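Which back protector for a first season of downhill biking?

Asked in: Protective gear

Hello everybody. I ride downhill for one season now, mostly at the Mirkasness bike park, and I want to buy a back protector before it opens again in April. I am 68 kg and my torso is long for my height. In the shop they offered me a Basetti vest with a hard plate, and the Flendano with soft foam, which costs 121 euros. The hard one feels safer, but it pushes against my helmet when I look down a steep part. Is soft foam enough? And should I buy one size bigger because my back is long?

2 answers

Answer 1 (accepted)

I had the same problem with the helmet. If the plate touches it when you stand in the shop, on the bike it will be worse — your head goes back much more in the attack position. Put on your full face helmet, bend forward with your arms out as if you hold the handlebar, and look up. Nothing should touch.

Soft foam is fine for a park if it has the EN 1621-2 label. Look for the level on the label, 1 or 2. Level 2 lets less force through, but it is usually thicker and warmer. I use level 2 in spring and I sweat a lot in August.

About the size, please do not go bigger only for the length. A loose vest moves up when you fall, and then the protector is not where you need it. Measure from the bone at the bottom of your neck to your waist and compare it with the table of the maker. Mine is a Rajput in the long version, 525 grams on my kitchen scale, and after ten minutes I forget it.
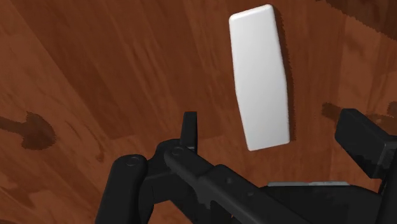
Long shape, widest around the middle

Also check if the insert comes out, so you can wash the vest.

Answer 2

just get the hard one, you will get used to it. my brother had soft and it smelled terrible after one summer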